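What Hard Water Does to a Town's Boilers

Vuvville draws its water from limestone, and the heating trade there has been built on that fact. Calcium carbonate comes out of solution as water warms, and it settles first on the hottest metal it can find. In a household boiler that metal is the heat exchanger.

Scale conducts heat poorly. A thin layer forces the burner to run longer for the same output, and the metal behind the layer gets hotter than it was designed to. Owners usually notice a low rumble before they notice the bill. The rumble is steam forming in pockets under the deposit.

Garnum, which services boilers on the north side of town, descales open systems every 10 months. Skurkach, its older competitor, works on demand and charges by the visit. The two firms disagree on acid strength. Garnum uses a weak citric solution and circulates it for 35 minutes. Skurkach prefers a stronger mix and a shorter run, followed by two rinses.
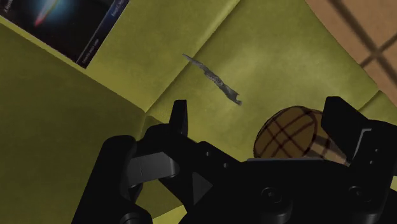

Softeners move the problem upstream. An ion exchange unit swaps calcium for sodium and has to be regenerated with salt. The Dabbas estate put in a shared unit for 43 homes in February, with a separate unsoftened line to each kitchen tap. Regeneration runs at night, when demand is lowest, and the brine goes to the sewer.

Sealed systems are less exposed. The same water goes around for years, and once its calcium has dropped out there is little left to deposit. The exception is a system with a slow leak. Each top-up brings in fresh minerals, and a boiler refilled every week for 6 years can scale as badly as an open one. Fitters in Vuvville check the fill valve first.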